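Search the help pages Search Advanced search

Left hand on our two-armed table robot keeps dropping out

Posted 2022-02-28 by Lech Wilczyńska

Hello everybody, and thanks in advance for reading, I know I go on a bit. I look after one humanoid upper body at Brandport, two arms and two five-fingered hands, parked up against a wooden table where it practices picking up small printed parts. I'm the one who wipes it down, tightens what needs tightening and gets the phone call when it sulks.

Lately the left hand has been sulking. It starts up fine, the fingers close and open the way they should, and then somewhere in a long run it stops answering. The arm carries on as if nothing had happened. If I power the whole thing off and on again, the hand comes back. The log gives me error 3043 each time, and the manual we inherited skips right over that one. 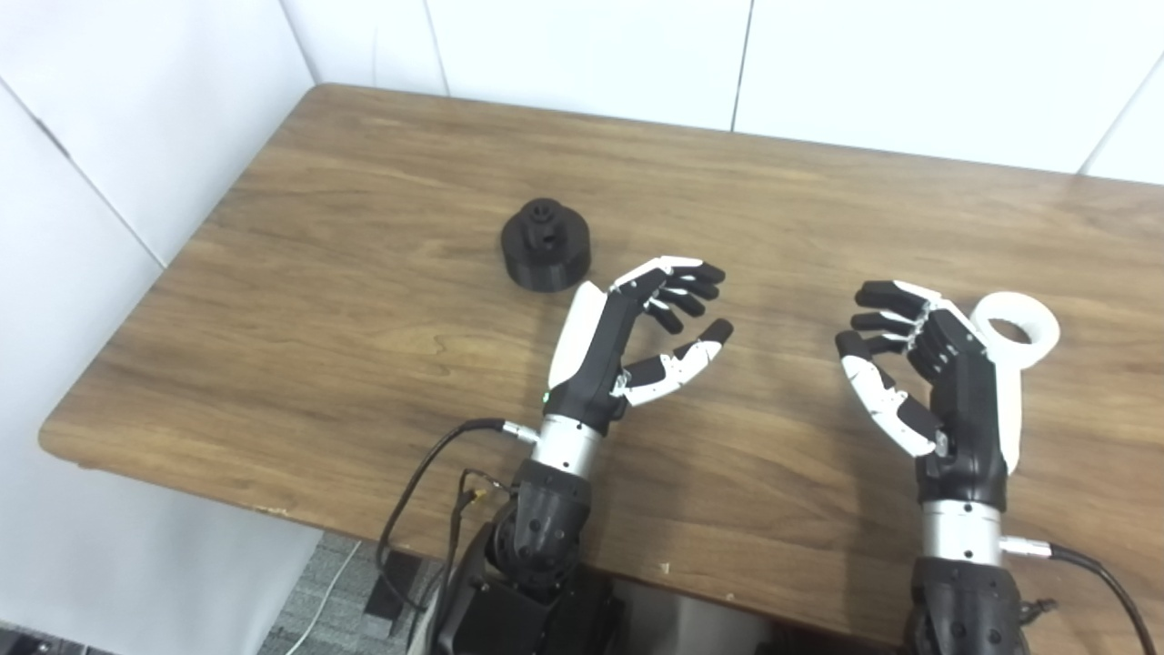
The right hand has never done it, on the same software and the same kind of wrist cable. I've reseated the connector at the left wrist twice and it helped for a day, or maybe I only wanted it to. I would rather not open the hand if I can avoid it. Where would you start?

Jomar Lumanlan

Hi Lech, welcome! We had very nearly your trouble last August on a pair of Denovex hands and I lost a good week to it, so let me try to save you one.

Start with the cable and leave the hand closed. Power everything down, unplug at the wrist, and look at the pins under a good light. Then follow the cable all the way back with your fingers, bending it gently as you go. Ours had a break inside the jacket, right where it dropped over the table edge and got tugged every time the arm reached forward (it looked perfect from the outside, of course).

After that, swap the two wrist cables left for right, if yours really are the same part, and run 80 grasps. If the fault moves over to the right hand, you've found it. If it stays put, go back along the wiring inside the arm before you blame the hand itself.

When you put it back, leave enough slack for the full reach and tie the cable to the forearm, never to the wrist, or the wrist will chew on it when it turns. And have a look at whatever is running across the floor while you're down there!

kubiak_fan

sounds like firmware. we updated ours at Jeltstead to version 9 and it went away, no idea what 3043 is though

Lech Wilczyńska

Thank you both! Jomar, I swapped the cables after lunch and the right hand quit before the run was over, so a new cable is on order and I'm going to tie it to the forearm like you say. I'll leave the firmware alone until it's in.

Search within this topic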